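FOR IMMEDIATE RELEASE
Wednesday, April 17, 2019

Tendstead Gallery opens "Dromau", 64 works on paper and cloth

Tendstead Gallery opens its biggest spring show yet this Saturday. Title is "Dromau". 64 works, prints mostly, some textiles, three large wall hangings never shown outside the artist's studio. Curated by Karlijn Boersma, who joined us in March.

The show fills both floors. Prints downstairs, textiles up. Start upstairs if you can, the light is better before noon. Labels are in large type this time, after alot of requests.

"I wanted people to get close to the work," says Boersma. "Small rooms, low hanging, benches. Sit as long as you like."

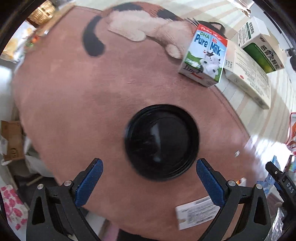
Calico cat woven into a round pink rug, with a black lid.

Also on view: the Bíró Room, 239 ballpoint drawings from the gallery's own collection, hung edge to edge. Last shown as a group years ago, and only half of them then. A catalog is at the printer now, should be at the front desk by opening day. Paperback, first run of 4000.

Talks and tours: Curator's tour every Sunday at 3 p.m., no booking. Drawing session for kids Saturday mornings, paper and pens supplied, parents stay please. Evening talk on printmaking to be anounced, check the website.

Admission is free. Donations welcome. Elevator to the upper floor, entrance from the parking lot side. Coats and large bags go in the lockers. Sketching OK, pencil only.

"Dromau" is supported by the Treltus Fund.

Press preview Friday, 10 a.m. to noon. Coffee. Please RSVP to the press desk by end of day Thursday. Interviews with Karlijn Boersma by appointment, mornings best.

- ENDS -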